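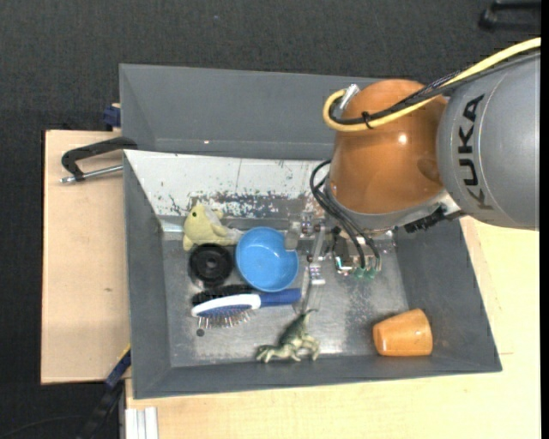
Putting other people's memories into my mother's childhood memoir - how do I fit them together?

Posted in May by Olaia Goicoechea
14 shares | 2 replies

Hi everyone! I've been reading this site for ages and finally have something of my own to bring to it.

My mother grew up in Busell, and when she was six the Tolletow cannery shut its gates on the workers and the whole town went through a long, hungry winter. Her father was one of the men locked out. She has been telling me stories from that winter my entire life, and last year she let me start writing them down. I now have 126 typed pages and I am completely in love with this project. She remembers the strangest, best things. The smell of the coats piled up on the bed when the men met at our house. Being told to stay away from the windows and then being lifted up to one by an uncle so she could see the crowd. A neighbor, Mrs. Correia, who traded eggs for sewing and who my mother was convinced was a spy, for reasons she can't explain now.

My plan was to write the whole thing from her point of view, as a six-year-old, in her voice. And it works so well for the first part! The trouble started when word got out in the family and other people wanted in. Her older cousins were teenagers that winter and they know things she couldn't have known. One of them carried messages. One of them got a job in the next town and lied about her age to do it. They've each written me letters or let me record them over the phone, and it's wonderful material, I could cry when I think how close we came to not getting it.

But now I don't know what kind of book I have. I've tried three ways of doing it.

First I folded the cousins' facts into my mother's chapters, and she started sounding like a very well informed six-year-old who understood wage negotiations. Awful.

Then I put the cousins' parts in between hers, chapter by chapter. I like this better but my sister got lost. She kept asking who was talking.

Then I moved all the cousins to the back as a kind of second half. That reads clearly, but the second half goes over the same winter again and you already know how it ends.

And there's one more thing. They don't agree! My mother swears the gates opened again before Easter and that she wore her new shoes to go see it. Her cousin says it was well into spring and that there were certainly no new shoes for anyone. There are other disagreements too, including a fairly touchy one over who lent money to whom. Do I pick one? Do I leave both? I don't want to embarrass my mother in her own book, but I also don't want her cousins opening it and thinking I called them liars.

It's for the family and maybe the Busell library if they'll take it. I'm planning on 30 copies. Any advice at all is welcome, and if you've done one of these yourself I'd love to hear how you put it together!

Jhun Cruzado

Oh, I am so glad you're doing this. I put together one of these for my father and his brothers (a typhoon, a church roof, a lot of pigs) and I'd do it again tomorrow. So here is what I learned, and please take only what helps.

I think your second way was the right one and you gave up on it too soon. Your sister got lost, sure, but that can be fixed with very plain tools. Put the name of the person speaking at the top of each section, every single time, with how old they were that winter. "Marta, sixteen." That's all. You don't need to be clever with different typefaces. I tried italics for one uncle and it was miserable to read, pages and pages of slanted type, and my aunt thought he was supposed to be dead.

Then look at how long the pieces are. When I went back and forth between my father and his brothers with everybody getting the same amount of room, it felt like a meeting. What worked was letting my father have the long chapters and giving the brothers short ones, a page or two, sometimes only a paragraph. The reader then knows whose book it is. Your mother's chapter ends with her being carried away from the window, say, and then you get one page from the cousin who was down in that crowd carrying a message. I got goosebumps just typing that! You have the same moment from inside the house and from the street. Please use it.

You'll probably find that some of the cousins' stories don't touch your mother's at all. The girl who lied about her age to get work sounds like one of those. I'd give her a chapter to herself, somewhere past the middle, where a reader is ready for a walk out of the house. My Uncle's pigs went there and people still bring them up.

About keeping her six: go through her chapters with a pencil and mark every word she wouldn't have had. I don't mean you have to write baby talk. A grown woman can be telling it. But if she didn't know why the men were meeting, then on that page the men are just meeting, and there are coats on the bed. Keep Mrs. Correia a spy for as long as your mother thought she was one! If some cousin explains her later, lovely, and if no one can, leave her a spy.

On Easter and the shoes, leave both in. I mean it. Let your mother wear her new shoes to the gates in her chapter, and let her cousin say there were no new shoes in hers, and don't step in between them. Families know this is how it goes. I wrote a short page at the front saying that everyone was telling it the way they remembered it, that they'd all read each other's parts, and that they had not come to an agreement. My uncles laughed at that page more than anything else in the book.

Which means you do have to let them read each other's parts. Do this before it's printed. I gave everyone a copy of the pages they were in and a pencil, and I said they could correct their own words but nobody else's. That rule saved me.

The money is a different matter from the shoes, though. I'd ask both sides whether they want it in at all. I had one story like that and we left it out, and I don't miss it. If they both say yes, let each tell it in their own chapter and keep your own voice out of it.

Two small things. Keep the recordings somewhere safe, and write on each one who it is and where they were living. And put in a family tree, even a rough one drawn by hand. I was sure we all knew who everybody was, and then my own kids asked me.

Good luck, and please come back and tell us when it's done. I'd happily read it!

papercup_ed

I liked the version with the cousins in the back best, just going by your post. Lots of books do it. If the problem is that it repeats the winter then don't have them repeat it, have them tell what happened after. Where did they all go? Did the cannery last? Did the girl with the fake age keep the job? Then your part 2 has its own story and you can cut whatever is the same.

For the date of the gates opening I'd look in the newspaper. The library might have it on film. You could put the real date in a note at the end and then everyone can be wrong together.

Also get a proof copy before you order all of them. We used a little shop called Inivon for my grandfather's army letters and they were nice to deal with, but I had put a photo in sideways and that was my fault, and I would have had a whole box of them. Leave a wide inside margin too. With that many pages the middle gets swallowed when it's glued.

Olaia Goicoechea

Thank you both so much! I printed out Jhun's answer and took it over to my mother's, and she has already crossed out "negotiate" in four places and is very pleased with herself. She also says she'd like it on record that the shoes were brown with a strap.

I'm going back to the mixed version with names and ages at the top, long chapters for her and short ones for everybody else. I moved the message carrying right after the window last night to see how it felt and I had to get up and walk around the kitchen. It's so good there! The cousin who went off to work gets her own chapter, and I'm going to borrow papercup_ed's idea and ask all of them what came next, for a short last section. I hadn't thought to ask and I'm a little ashamed of that. I'd stopped every one of those phone calls at the gates opening.

I'll look for the newspaper too, though I think I'll keep what I find to myself until they've all read their pages. The money story I'm going to ask about in person, with cake.

One thing I'm still stuck on, if anyone is still reading: one of the cousins wrote her letter in a mix of Basque and English, and the Basque parts are where she's funniest. Do I translate those inside the chapter, or put the English after it? I keep going back and forth.

Was this page helpful? 2 comments waiting for approval
Contact us | Site rules | Copyright remains with the individual posters
Back to top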